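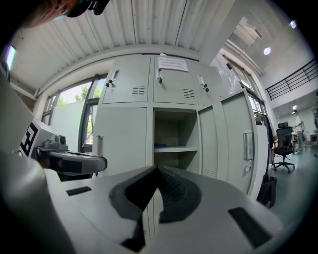
joonyoung_h wrote:
Before you spend a dime on a second handheld gripper, add up what the first one cost you after the purchase. I did that in January and it changed my whole budget.

Posted by Sławomir Domański, July 2020

OK, fair, but that's sort of why I started this thread, so let me lay it out properly. We're a small group working on getting an arm to fetch stuff out of lockers. We collect the demos by hand and we've got one gripper between us. The lockers are the easy part of the budget, they're already here. What I need to plan is the next round: another handheld unit, or put everything toward the arm fund and live with one for a while.

The quote I have from Ostari is $1,489 for a complete handheld unit, fingers included, camera not included (grrr). Spare finger sets are $149. My total for the round is $3,000 and I can't go over it. I've already asked.

So, two units and no spares? One unit and a pile of spares? Talk me into something.

– Sławomir

farkwood_phil wrote:
One unit, spares, bank the rest. You can only open so many locker doors in a day no matter how many grippers are sitting on the shelf. We bought two and the second one is basically an organ donor now.

cho_bench wrote:
Gotta disagree with Phil. A second unit means two people can work at once, and it also means you don't lose a week when a jaw goes. We had one go down right before a deadline and the replacement took nine days to ship. Nine days of everybody standing there! I'd have paid double for a backup.

farkwood_phil wrote:
@cho_bench nine days for a JAW. That's my point though, buy the jaw up front. It's $149 against almost fifteen hundred.

joonyoung_h wrote:
Joon-young again. What Phil said, mostly. My numbers from January, since somebody always asks: the gripper itself was less than half of what we spent. The rest was storage drives, cables, a camera mount we cracked and bought again, batteries, and a rolling cart I still think we overpaid for. None of that was in my original plan. If you put two units in the cart at $1,489 each you've got twenty-two bucks left over, and you still need a camera for the new one. You'd own it and not be able to use it.

Sławomir Domański wrote:
Ugh. OK yes, I did that subtraction last night and then kind of looked away from it.

The thing that pulls me toward two is the doors. Lockers are fiddly – little keys, narrow gaps, handles that aren't the same from one door to the next – and I'd love to have a second person going at the tall ones while I'm on the small ones. Maybe that's a scheduling problem and I'm trying to buy my way out of it.

cho_bench wrote:
It's a bit of both. Have you looked at Brusden? They rent by the month. I don't remember the rate so don't quote me, but we used them for a short push and sent it back when we were done. Ask if the markers come already mounted, ours didn't and I had to redo one because I stuck it on crooked.

farkwood_phil wrote:
Rentals are how they get you. Month one is fine, month four you've bought it and you still have to give it back.

cho_bench wrote:
Only if you keep it four months, Phil.

joonyoung_h wrote:
Renting for one push is fine by me if there's an end date on the calendar. What I'd do with your money: two sets of fingers now, one drive, leave the rest alone until you know how many hours a week people really show up. Mine swore they'd do every afternoon. They did not.

Sławomir Domański wrote:
Going with fingers and a drive for now, and I'll write to Brusden and post what they tell me. Phil, I'm still not sold on waiting forever for the second unit, so expect me back here whining. Does anybody have a parts list for the cart? I'd like to see what overpaying looks like before I do it too.

joonyoung_h wrote:
Ha. I'll dig it out, it's in a spreadsheet somewhere. Skip the fancy casters.

Contact the moderators | © 2020 Farkwood Bench Forum | Back to top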